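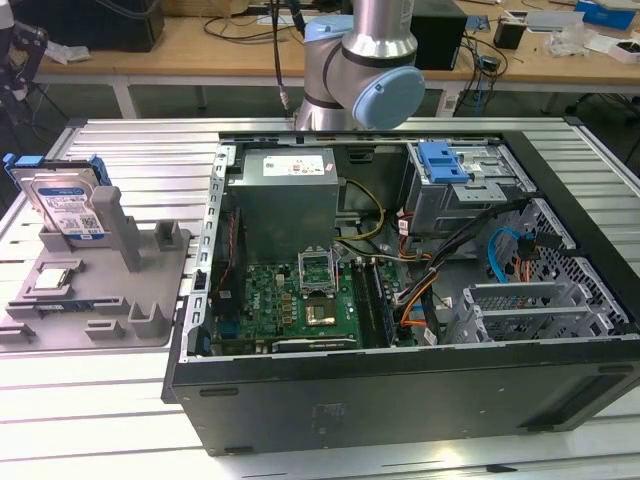 Surely it is quicker to buy a new one, wrote a reader from Mekstead when the first half of our report went up on the course page in January, and several others agreed with her. It was a fair remark and we have kept it near the front, as we spent most of the term arguing over it ourselves. For an office that needs a working computer by lunchtime she is probably right. Our project was a different sort of job, though, and we hope the pages that follow show why we thought it worth a term of our time.

Taking apart and sorting desktop computers for reuse
Second-year group project, Culeck College
Final report

1. How the project came about

The college replaced the computers in two of its teaching rooms last summer, and the old towers went into a store behind the workshop. We were offered them on the understanding that we would keep proper notes and leave the store tidier than we found it. There were 73 machines in all. We chose to work through 61 of them and left the remaining 12, which had already been raided for parts before we arrived and would have muddled our figures.

The question we set ourselves was a simple one. If you open an old tower, take out the parts that are worth keeping and put each of them somewhere sensible, how much of the machine can be used again? We also wanted to know where the time goes, because all of us had a feeling it wasn't in the unscrewing.

2. Opening the case

Our method changed a good deal over the first fortnight. We began with the towers standing upright, as they would under a desk, and soon gave that up – screws drop to the bottom and vanish, and you end up working with your head on one side. Laying the tower flat with the open side facing the ceiling made everything easier. The motherboard is then like a tray in front of you, and gravity is on your side for once.

With the side panel off, the first thing we did was simply look. It sounds a silly step to write down, but we got into the habit of finding the power supply, the memory slots, any expansion card and the processor socket before anybody touched a tool. The wiring was always noted next. In most of our machines the leads had been tucked along one side by the factory, and it is surprisingly hard to put them back so neatly once they have been pulled about.

Memory came out first, then any card, then the cooler, and the processor last of all. The socket has a metal frame that lifts up, and underneath are contacts which are very easily spoiled. We spoiled two in the first week (both by resting a sleeve on them) and after that we had a rule about rolled-up sleeves which we are still rather proud of.

3. Somewhere to put things

The early sessions went wrong over storage more than anything. We used margarine tubs, envelopes and at one point the lid of a biscuit tin, and parts wandered. A stick of memory that has lost its label has to be tested all over again.

What helped most was giving every part a fixed place, on a holder with a space shaped to suit it. A processor sits in a square surround with its metal lid upwards, and longer parts stand in slots of their own. An empty place tells you at a glance that something is still in the machine, or on the floor. We wrote our labels on the Stitden sheets that the stores office already uses, so that the next group will be able to read them.

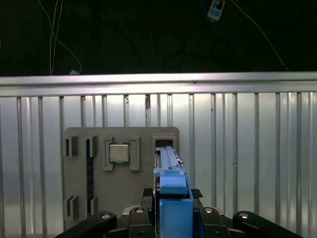 Does a processor need cleaning before it goes into storage? It depends on how soon it will be used again, but we wiped the old paste off every one with a lint-free cloth and a drop of cleaning alcohol, as it only gets harder with keeping.

4. What we found

Altogether we logged 607 separate parts from the 61 towers. Memory did best, and hardly any of it failed its test. Power supplies did worst. We never opened one, and any that was noisy or smelt odd went straight to the recycling cage. Processors were nearly all sound, apart from one that had been dropped before we had our holders.

As for the time, our guess was right. We spent nearly 900 minutes on taking things out over the whole term, and a good deal longer than that on labelling, testing and walking about looking for the right screwdriver.

5. Where the parts have gone

The best of the memory and a box of processors went to the Naseri repair café, which runs on Saturday-sized crowds with a very small cupboard of spares. The rest is on the shelves in the workshop, sorted by type. The plain steel cases are still stacked in the store and we would be glad to hear from anyone who has a use for them.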